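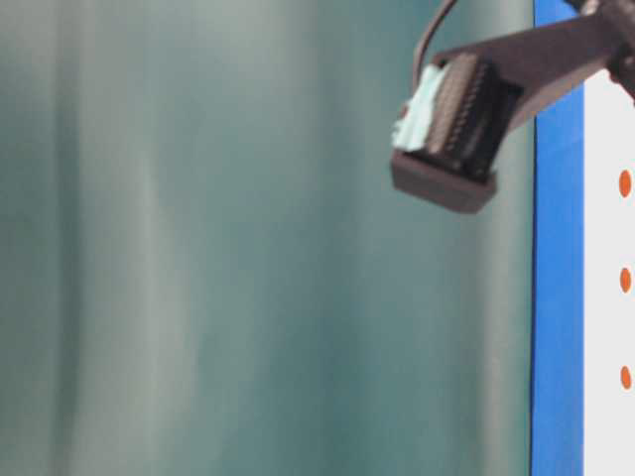 Caring for Curtains and Other Window Coverings
01/01/2022
By Bienvenido Dalisay, Household Advice Service, Trilport

Curtains collect dust, cooking vapour and pollen throughout the year and are among the most frequently overlooked furnishings in the home. Residents are encouraged to set a regular cleaning schedule and to record the fibre content of each pair before any washing is attempted. The care label is normally sewn into the side hem or the lower corner of the lining.

Routine dusting

Vacuum curtains once a month with the upholstery attachment on the lowest suction setting. Begin at the heading and work down in overlapping strokes, holding the hem taut with the free hand. Pelmets and rods should be wiped before the fabric is vacuumed. Sheer curtains may be taken down and shaken outdoors on a dry day.

Machine washing

Remove all hooks, rings and detachable weights. Cotton and polyester curtains may generally be washed on a gentle cycle in cold water with a mild liquid detergent, subject to the label. Fill the drum no more than halfway. Curtains with a bonded or coated blockout lining should not be spun at high speed, as the coating may crack or peel along the folds.

Test coloured fabric for dye loss beforehand. Dampen a white cloth, press it against the inside of the hem for one minute and examine it for colour. If any has transferred, consult a professional cleaner.

Velvet, silk, wool and interlined curtains should be dry-cleaned.

Drying and rehanging

Do not place lined curtains in a tumble dryer. The lining and the face fabric may shrink at different rates, and the hem will then pucker. Hang the curtains over two parallel lines, away from direct sun. Unlined cotton may be rehung while slightly damp, provided that the rod is clean and will not rust, and the window should be left open until the fabric is dry.

Once the curtains are back in place, draw them fully open and arrange the pleats by hand from top to bottom. Tie them loosely with strips of soft cotton at three heights and leave them for 2 days. Tight ties will leave a crease.

Mould and condensation

Small grey or black spots along the lower edge usually indicate condensation on the glass. Wipe down the sill each morning in the cooler months and keep the hem clear of the pane. Chlorine bleach must not be used on coloured fabric or on any blockout coating.

Rods, tracks and cords

Clean tracks twice a year with a dry brush. A light application of silicone spray on a cloth will restore the movement of stiff gliders; cooking oil should never be used. Looped blind cords must be secured to the wall with a cleat or tensioning device, out of the reach of young children. Cots and beds should not be placed beneath a corded window.

Related items
Removing Candle Wax from Table Linen
Storing Woollen Blankets
Washing Flyscreens Without Damage
September Checklist for Gutters and Downpipes

Contact the Household Advice Service | © Trilport Household Advice Service | Back to top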